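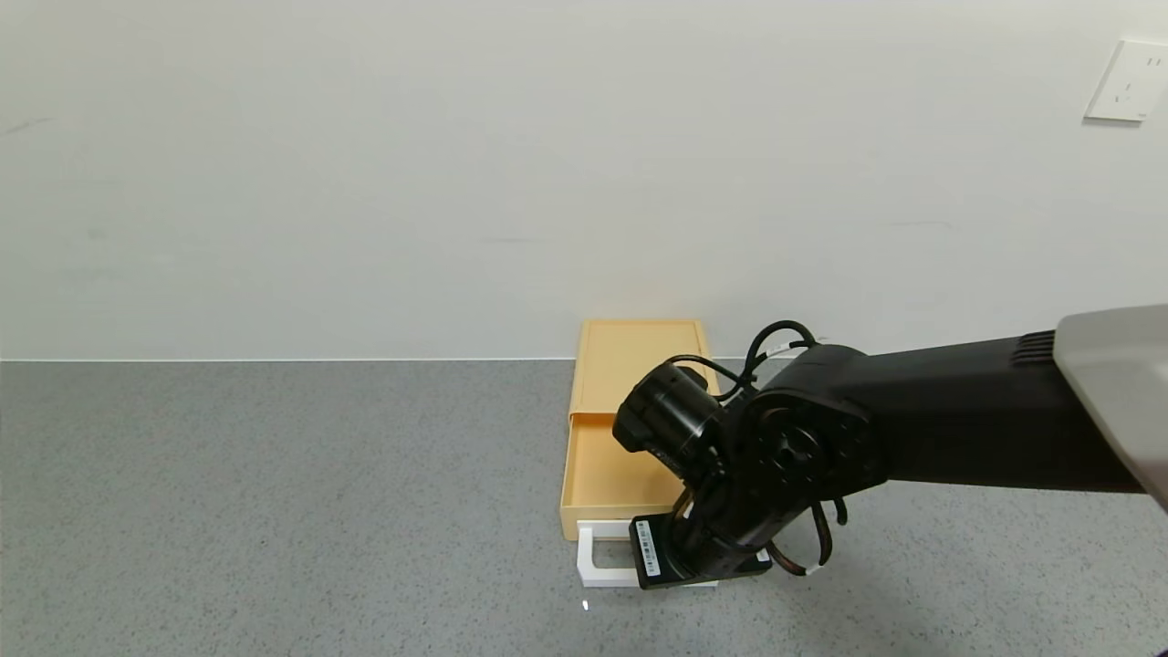 Week 3 of our course asks a question that sounds almost too simple, which is whether a machine can tidy up after us yet, and I'd like you to put off answering until you've thought hard about a drawer. Take a small plastic organizer with its drawer pulled partway out and nothing inside, and a black arm reaching down beside it with fingers bent like hooks. You or I would nudge that drawer shut with a knuckle while talking on the phone. The arm has to work out where the front edge is, even when its own wrist is blocking part of the view, and then push straight enough that the drawer doesn't jam — and a light organizer may simply slide away across the floor!

For your reading, please look at the Mestside handout, where a closing routine was tried 900 times and worked in 80 percent of them. That sounds lovely until you picture your own kitchen with one drawer in five left open. The Brurix shop-floor trial (page 28) does better, but its bins were bolted down. Bring a chore of your own to discuss, and do be fussy about what counts as finished.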